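Cotton ginner Haruna looks to local spinners as export orders thin

by Ebere Odukoya
Sep 14, 2023
in Agribusiness, Interviews
0

Chrysoula Moschos has run the Haruna ginnery for 18 months, and for most of that time she has been trying to sell less cotton abroad.

The company buys seed cotton from 3772 smallholders and until last year exported nearly all of its lint. Moschos says that left it exposed whenever freight costs rose or a buyer in Asia delayed a shipment.

"We would gin the crop, bale it and then wait," she said. "The farmers had been paid by then. The bank had not."

Haruna now has supply agreements with two spinning mills, Gallar and Toten, both within a day's drive of the gin. Toten started with a trial order of 100 bales and has since asked for a second delivery before December. 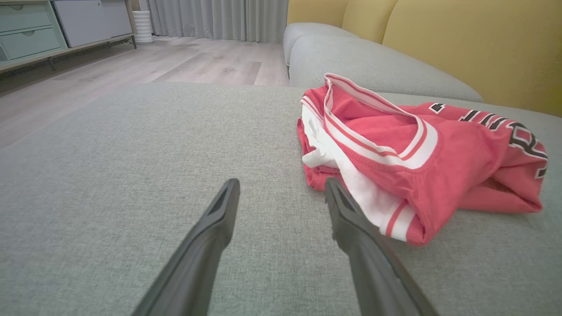
Moschos said the local mills pay slightly less per pound but settle faster. "I can plan around that. A better price that arrives four months late is hard to use."

Quality has been the main point of dispute. Gallar sent back part of its first load because of plastic fibers, which get into the cotton when farmers pick into old fertilizer bags. Haruna has begun handing out cotton picking sacks through its buying stations – the cost is shared with Prakard, its input supplier – and turns away any crop brought in plastic.

"People were angry the first week," Moschos said. "Some of them went to another buyer. Most came back once they saw our scale was honest."

She does not expect exports to stop. Local mills can take only part of the crop, and power cuts keep Toten from running a night shift.

Asked what she wants from the government, Moschos named the road between the northern buying stations and the gin. Trucks lose 2 days on it in the rains, she said, and the drivers charge for both.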